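Re: [growers] Sweet corn in a short season
From: Natalia Sandoval

Yolandi Shabalala wrote:
> Has anyone up here gotten sweet corn to fill out properly?
> Mine tassels fine but half the kernels are missing. I plant
> one long row by the fence.

Yolandi, the long row is your trouble! Corn is pollinated by wind, and in a single row most of the pollen just blows off toward Pennington. Plant a block instead. I went to 6 short rows last year, 40 plants in all, and got 59 good ears. I was over the moon.

Two yellow cobs in the wicker basket, in both of these:
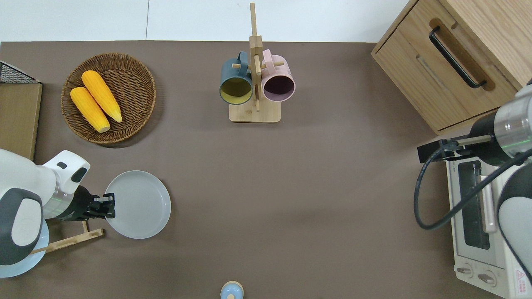
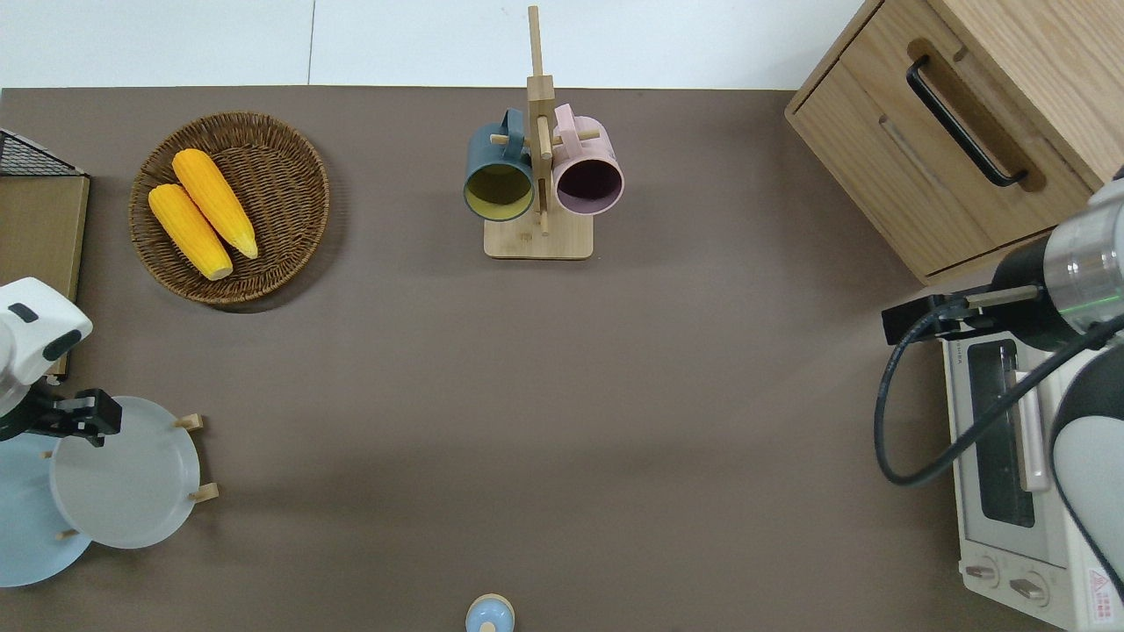
Soil warmth matters too. I lay black plastic down a couple of weeks ahead and sow once it's properly warm (mine went in on a Saturday evening, headlamp and all). Feed when they're knee high, and again at tasseling. And do shake the stalks in the morning, it's so satisfying, you can see the pollen come down like flour.

I have seed left over if you want some, just write me off list.

Natalia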